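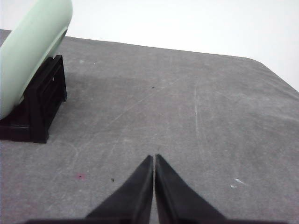
Search the site Search Clear
Shared Spaces > Workroom > Table and Stand Check

TABLE AND STAND CHECK, WITH MY COMMENTS

I do this one in July and again in January, usually at 10 in the morning before people start spreading their stuff out. The sheet has 16 items if you include the storage closet and the hallway, but those have their own page, so what follows is only the part for the gray table and whatever lives on it. Mark each line OK, FIX or ASK. My own comments are underneath, and yes, I know they run long!

1. Tabletop surface – OK
Gray top, plain, easy to look over. I wipe it first and check it second (I used to do it the other way and kept writing up crumbs as chips). Run your palm over the whole thing, slowly, and get down low so you're looking across it. Scratches you can only see go in the notes. Scratches you can feel get a FIX. I found a couple of the first kind near the middle and left them alone.

2. Rounded corner – OK
I love this corner. The old Casetti table had square ones and I had the hip bruises to prove it. On this table, feel under the curve as well as along the top, and press on the edging with your thumb to see if it gives. Mine didn't budge.

3. Back edge and wall – OK, with a comment
The wall behind is plain white, so it shows every rub mark if the table gets shoved against it. Look at it from a crouch with a flashlight. If you find a mark, try a damp cloth before you put in for paint, please – we're still working through the last can and I'd like it to survive until winter. Also check that nothing has slid down the back. I've fished out pens, a tape measure and one very sad granola bar.

4. Legs and wobble – FIX
Lean on each corner in turn. One of the near legs has a tiny rock to it, the kind you only notice when you're trying to write. The foot needs a turn or so. I didn't have the right wrench with me, so it's on the list for next time somebody opens the Noltent toolbox.

5. Black plastic stand – OK
It should sit flat, right on the tabletop, with nothing under it. Push down gently on both ends and listen for a click. Then look at the openings in the side panel, especially the inside corners, as that's where this sort of plastic likes to crack first. A cracked corner means the stand comes off the table that day, no taping it up. There's a tiny white dot on the side, near the upper part of one of the openings. I can't decide if it's a little hole or only a mark, so I've written it down as "white dot, watch it" and I'd ask whoever does January to see if it's any bigger.

6. Big green piece on the stand – OK
Pale mint green, smooth, with that soft matte finish that picks up hand grease like you wouldn't believe. Check that it's resting properly in the cradle and can't roll if someone bumps the table. I give it a nudge with two fingers from each side. Clean it with a barely damp cloth and leave the spray alone! The Bhatia spray we keep for the windows is fine for windows, and that's as far as it goes.

7. Space around the stand – OK
Keep the tabletop clear next to the stand so you can get both hands around it for lifting. Mugs are the usual offenders. I put this line in myself last year and I'm keeping it.

8. Light – OK
Plenty for checking the surface. If you do this late in the day, turn on the overheads too, or you'll miss the fine scratches.

9. Sticker and label check – ASK
The Jarenby inventory list says the table should have a number on the underside. I looked, got dust in my eye, and found nearly 2 inches of old glue where a label may have been. Does anyone have the spare labels? I can stick one on in a minute if they turn up.

Left open from this round: the leg in item 4, the dot in item 5, the label in item 9. Everything else gets looked at next time as usual. If you change something in between, pencil it in the margin of the paper copy by the door – I do read those.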